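4. Hanging the curtain and first wash

Before you start, let the fabric lie open in the room for one night. The Koskela curtain is packed folded, and the fold lines are normal. Small lines will go away after hanging. Long lines may need the iron, see step 6.

You need: the Vostow rail (already fixed to the wall or ceiling, see section 3), the bag of gliders, a measuring tape, and a step stool that stands firm.

1. Count the gliders in the bag. For one panel there are 17. If some are missing, do not spread the others wider, but write to us and we send new ones.

2. Push the gliders into the rail from the open end. The small hook must point to the room.

3. Close the rail with the end stop. Turn the screw only by hand. If you use a power tool, the plastic will crack.

4. Fasten the first hook of the tape to the glider nearest the wall, then continue toward the middle. Do not begin from both ends at the same time -- the creases will not come out even.

5. Measure from the rail to the floor at both sides. The standard panel is 2,130 mm long before the first wash. If your floor is not level, follow the shorter side.

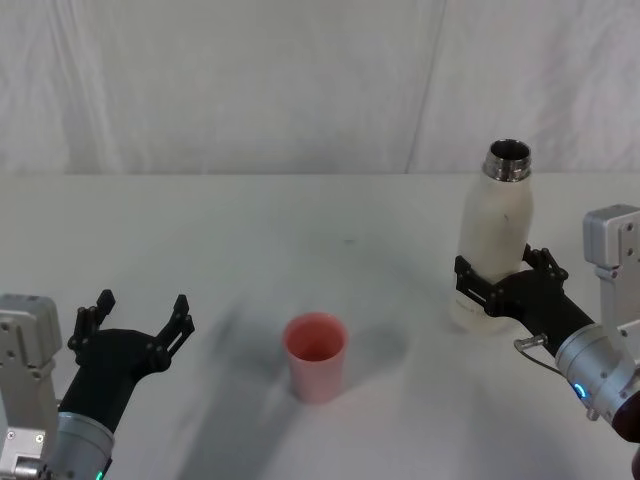

Reading time for this section: 4 minutes

6. White panels show every fold, so look at the curtain in daylight. If a diagonal line stays after two days, iron it from the back side at medium heat, with a thin cotton cloth between. Steam is allowed. Keep the iron moving.

CAUTION: Do not iron the curtain while it hangs. The gliders become soft from heat and can fall out from the rail.

7. First wash: take out all hooks, close the panel in a wash bag and use a gentle program without spin. Hang it back damp, and pull the lower hem lightly with both hands. The fabric can become shorter in the first wash, so please wait with the final hem until this is done.

Note: The Joment blackout lining is washed separately. It must never go in the dryer.

Note: The rail carries 200 grams for each glider. Heavy curtains from other makers, also our older Brudmont model, need the metal gliders, which are sold separately.

If the curtain moves stiffly, wipe the inside of the rail with a dry cloth. Do not use oil -- it collects dust and leaves gray marks on the top edge.

Text and measurements checked by Tapio Rautiainen, April.

Next section: 5. Shortening the hem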